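Courtyard lunches are back!

What a turnout for the first long lunch at Sonach House. We put out chairs for 60 and ended up squeezing in 70, with a few of the younger ones eating on the side steps (they said it was the best spot, and they may be right). Thank you to everyone who brought a plate, and a special thank you to Nga Phí, whose lemongrass chicken was gone before the second table had sat down.

The raffle raised $700 for the new shade sail. That gets us very close, and Vangelis Petridis already has his eye on a colour. Have your say before he orders it — there are swatches pinned up beside the kitchen door.

The next lunch is on 17 July 2007, from noon until the tea runs out. Đạt Mạch is in charge of the soup this time and has promised two big pots, one of them vegetarian. Nhi Vũ will bring her guitar again. If you sing, or used to sing, or have always wanted to, come and stand near her!

A few practical bits. Entry is $2, kids free. Please label your dishes with your name and whether there are nuts in them. We still have a blue casserole lid and a very good bread knife left over from last time, so have a look in the hall cupboard. Parking on Pirkard Street fills up early, but the Bitano bus stops right at the corner and it's an easy walk from there.

We're also after garden furniture. Several of our folding tables have been wobbling since January, and anything sturdy that can live outdoors would be a great help. Thịnh Đỗ has a trailer and is happy to collect. Ring the office and leave your address.

Bring a hat, bring a neighbour, and come hungry. 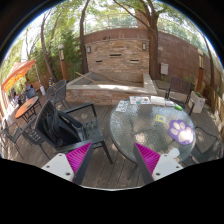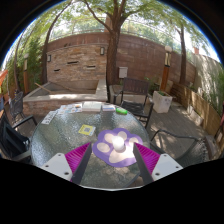

Glass-topped table on the patio, with sun and leaf shadows.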